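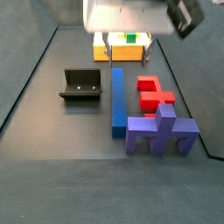
Actualidad > Robótica > Talleres

El brazo del taller Canness promete mucho y encaja poco

Redacción, 30/08/2018

El taller compartido Canness, en la calle Domínguez, enseña estos días su proyecto Skorkau: un brazo robótico montado por los propios socios que, según la nota difundida, «resuelve rompecabezas de bloques de forma autónoma». La frase merece cautela. El taller habla de 50 intentos y 22 encajes correctos, sin aclarar en cuántos hubo que recolocar las piezas a mano.
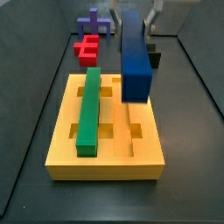 El tablero amarillo lleva huecos rectangulares y las piezas, de colores, van de la barra recta a formas bastante más enrevesadas. Coger una barra con la pinza está al alcance de muchos aficionados; meterla en su ranura sin que se atasque es otra cosa, y de eso la nota dice poco. Tampoco se han publicado el código ni la lista de materiales, pese a que el proyecto se anuncia como abierto.

Los socios prevén una demostración pública en noviembre, con dos sesiones. Convendría que alguien ajeno al taller repartiera las piezas sobre la mesa antes de empezar.

Noticias relacionadas
- Tevel: un kit de pinza que sigue sin fecha
- Qué mirar antes de comprar servos usados
- Canness amplía el horario de tarde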